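How I Fold T-Shirts So They Fit in the Drawer

I have 16 T-shirts in one dresser drawer and for years it was a wrestling match to close it. Then my brother-in-law Karthik Uddin watched me stuff one in and said, very kindly, that I was basically making balls. So I learned to fold! It takes a bit of table space and a little patience, and I can get through a basket while a podcast plays.

What you need

A big flat surface. I like a table with a cloth on it, as the shirt doesn't slide around as much as it does on bare wood. A bed works, but it's soft and your back will complain.

Step 1: Do the jeans first

Jeans are easy, so get them out of the way. Leg over leg, fold in half, fold again, and put them at the far side of the table. Now you've got the whole front edge for shirts.

Step 2: Lay the shirt down

Put it down sideways, with the collar off to one side, and take hold of an edge in each hand. Don't worry if the collar and shoulder are scrunched up at this point – mine always are.

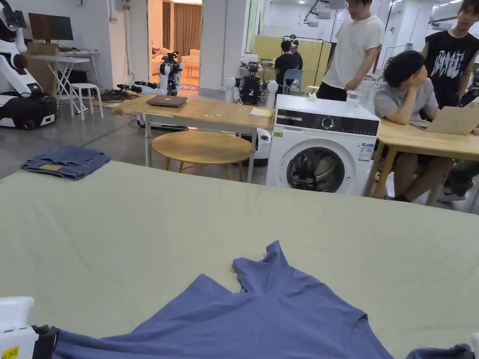
Soft cotton that has been through the wash 60 times is the easiest to work with. Brand new shirts are stiffer and want to spring back, so give those a good shake first (a real snap, like you're mad at it).

Step 3: Pull it flat

Keep hold of both sides and pull gently until the fabric between your hands goes taut. You'll probably still have soft wrinkles in the middle and a lump at the neckline. Smooth the body of the shirt first, then go back and tug the collar out.

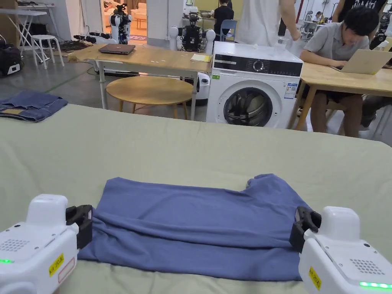
Step 4: Fold in the sides

Fold one side in toward the middle, sleeve and all, then flip the sleeve back so it lies along the fold. Do the other side the same way. You want a long, even strip.

Step 5: Fold up and file

Bring the hem up to just below the collar, then fold in half again – thirds if your drawer is shallow. Stand the shirts up on their folded edge in a row. Heavy ones go at the back in my drawer, and the gray one I wear every weekend gets the front spot.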